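Unit 4 handout: Sorting small produce by hand at a covered table
Course: Household Food Handling, Flalteck

4.1 Scope
These notes cover sorting small tomatoes at a domestic table, before washing or storage. Commercial grading lines are dealt with in Unit 6. Bring the record sheet from Unit 3 with you.

4.2 The surface
A cloth cover is preferred to a bare top for this exercise. Round fruit rolls less on fabric, and a plain pale or mid colour makes splits and soft spots easier to find. Patterned cloths are to be avoided. The cloth must lie flat over the working area. Folds at the rim do no harm, but a fold in the middle collects fruit and hides the smaller pieces.

The practical uses a pink cloth in an ordinary, cluttered room. Move only what stands in the working area and leave the rest alone. 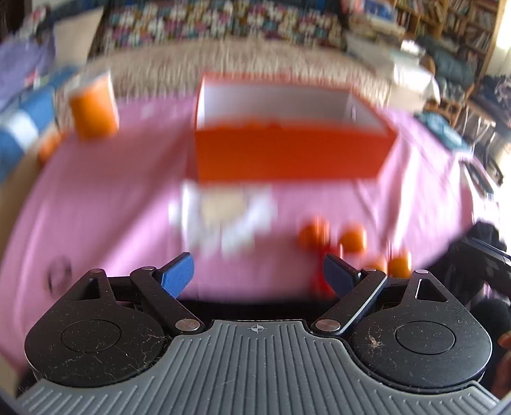 Reto Schnyder objected in the August session that a cloth carries juice from one fruit to the next, and that he would sooner work on a tray. The point is fair for damaged fruit. Split tomatoes go straight into a bowl and are not set down on the cloth again.

4.3 Procedure
Tip the fruit out gently from a low height, near the box. Spread it by hand until most pieces lie in a single layer. Sort first by colour, then by condition. Size is recorded last, and only if the sheet asks for it.

Colour classes for this unit are orange and red. Note that orange may be the ripe colour of the variety or a stage on the way to red. Colour alone does not settle this. Check the label, if there is one, and press lightly near the stem end.

Keep other textiles clear of the fruit. Dark cloth over the near edge of the table is acceptable provided it does not cover any of the produce.
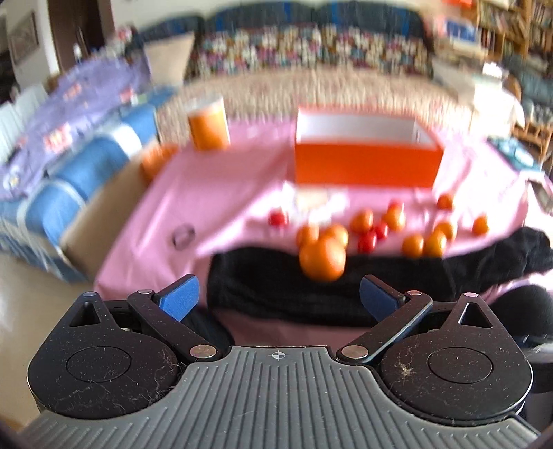 Could the two colours be stored together if they are going to be eaten the same day? Yes. Separate storage matters only when the fruit is to be kept longer, as the riper pieces soften first.

4.4 Recording
The Pandel set, used for the written exercise, lists 1,236 pieces before sorting. Enter orange and red in separate columns. Rejected fruit is entered by its colour and marked R. Do not correct a total by altering a class; repeat the count.

Reading: Echevarría, section 6, on handling soft fruit.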